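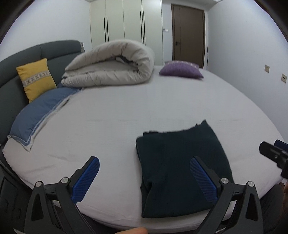 Angus MacAulay

October 2022, Monday. Day 12 of the Kokano burglary trial. Court sat late owing to a juror's train. Ó Dálaigh resumed for the defence and put the phone records to the detective sergeant: 3,014 entries, of which 91 fall on the night in April. Three were made from the mast nearest the warehouse. The sergeant accepted that a mast hit does not fix a handset to a street. The judge asked for a clearer map. Borko did not give evidence. Exhibit list still misnumbered from page 3. Filed copy at five. Closing speeches tomorrow.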